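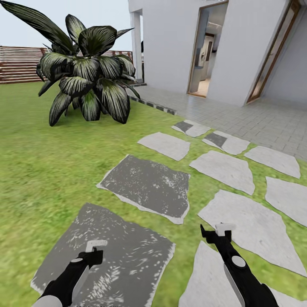

Dicas da casa: o que aprendi sobre arrumação ensinando robô a andar no quintal

Quem acompanha a página sabe que eu divido a semana entre as dicas daqui e o trabalho no Drekport, o projeto em que a gente treina robô de dois braços dentro de casas simuladas, com sala, cozinha, corredor, gramado, tudo feito no computador. Muita gente me pediu para contar como é, e eu sempre adiava porque achava que não tinha nada a ver com tirar mancha de toalha. Tem, viu? Passei novembro inteiro mexendo com tarefas de quintal e saí de lá arrumando a minha casa de outro jeito!

Primeiro o método, bem por cima. O simulador que usamos se chama Cuvska. A gente monta uma casa virtual, solta o robô num ponto qualquer e pede uma tarefa: levar o regador até a varanda, guardar a pá, fechar a porta do armário. Uma pessoa controla os braços à distância na primeira leva, o sistema aprende com essas demonstrações e depois tenta sozinho. Até aí, todo mundo faz parecido. O que o nosso grupo testou foi o procedimento que apelidamos de Long (o nome é porque o trajeto é longo mesmo, ninguém ali é bom de batismo). Em vez de começar a tarefa já com o robô na frente do objeto, ele começa longe, com as garras vazias, e precisa atravessar o caminho inteiro antes de pegar qualquer coisa.

Foram 148 tarefas e mais de 2.484 tentativas gravadas. Só de quintal montamos 223 variações: gramado com caminho de pedra, piso de ladrilho, planta grande do lado, cerca, porta aberta para o corredor. Comparamos com o treino antigo, o de começar pertinho, e o Long se saiu melhor sempre que a tarefa passava de um cômodo para outro ou de fora para dentro. Nas tarefas de bancada, paradas, deu empate. Em duas de cozinha ele foi até pior, e a gente ainda não sabe por quê.

Agora as dicas, que foi para isso que você veio.

Teste o caminho de mãos vazias

Antes de carregar vaso, bacia ou sacola de compras, faça o trajeto uma vez sem nada. No simulador, boa parte das falhas que víamos na hora de pegar o objeto tinha começado metros antes, numa chegada torta. Na minha casa era igual: eu brigava com a porta da área porque chegava nela sempre pelo lado errado, com a bacia na frente da maçaneta. Mudei o cesto de lugar e pronto.

Olhe para as emendas

Grama com pedra, pedra com ladrilho, ladrilho com soleira. No Cuvska o robô hesitava justamente nessas passagens – às vezes parava com os dois braços erguidos, parecia que estava pensando na vida. Gente não para, gente tropeça. Vale ajoelhar no quintal e passar a mão em cada encontro de piso. Pedra que balança eu tiro, ponho areia embaixo, assento de novo e piso em cima com o peso todo, num canto de cada vez. Se continuar mexendo, é areia de menos ou raiz por baixo.

Apare a grama entre as pedras com tesoura

O aparador de fio espirra terra na parede branca (ai, que raiva) e come a beirada da pedra mais mole. Tesoura de poda velha, um banquinho baixo e meia hora no fim da tarde. Aproveite para varrer as pedras, porque a diferença de cor entre elas engana o olho quando a luz está baixa. No treino, as pedras escuras no meio das claras eram lidas como buraco em muitas das primeiras tentativas! Resolvemos variando as cores de pedra nas casas simuladas. No quintal de verdade, uma lampadazinha resolve.

Dê espaço para planta de folha larga

Planta grande ao lado da passagem fica linda e esbarra em tudo. O que fazemos no simulador é medir a folga com os braços abertos, e comecei a fazer isso com o meu próprio corpo: fico no caminho, estico os cotovelos como se segurasse uma bandeja e vejo o que toca. Se toca folha, amarro com barbante macio ou tiro as folhas de baixo, as mais velhas, cortando rente à base com a lâmina limpa.

Decida o que cada mão faz

Essa é a minha preferida. Na hora de gravar as demonstrações, quem controla tem que resolver antes qual braço segura e qual trabalha, senão os dois vão para a mesma coisa e se atrapalham. Experimente com tampa de pote, fronha, saco de lixo. Mão esquerda segura e não sai do lugar, a direita faz o movimento. Com fronha é uma maravilha: a esquerda agarra os dois cantos do travesseiro por dentro do tecido e a direita só puxa. Para quem é canhoto, troque tudo.

Comece a faxina de pontos diferentes

O treino antigo viciava o robô num único ponto de partida. Eu também era viciada: começava sempre pela cozinha e chegava no corredor já sem vontade, o coitado do corredor nunca via pano. Agora vou trocando. Uma vez entro pela varanda, outra pelo quarto. O armário do fundo do corredor, que eu limpava só quando vinha visita, está um brinco.

Anote o que deu errado

No Drekport cada tentativa que falha ganha uma etiqueta curtinha: chegou torto, soltou cedo, bateu na porta. Colei um papel por dentro da porta da despensa e faço igual. Arroz queimou, fogo alto. Blusa manchou, amaciante direto no tecido. Parece bobagem, mas depois de um mês você vê que são sempre as mesmas três ou quatro coisas.

Uma leitora perguntou se dá para comparar com o trabalho da Zoretti, que também faz tarefa doméstica em simulação. Não muito, eles usam casas só com área interna e um braço só, e contam como acerto quando o objeto é tocado. A gente só conta quando ele chega no lugar pedido e fica lá. Também falta passar o nosso para o robô físico, então tudo o que contei aqui vale para dentro do computador, por enquanto. O próximo lote é de lavanderia, com varal e pregador, e já estou colecionando pregador quebrado para medir a mola.

Na próxima página volto com o vinagre e o box do banheiro, que fiquei devendo. Quem tiver um jeito bom de tirar limo de ladrilho claro sem água sanitária, me escreve nos comentários, por favor!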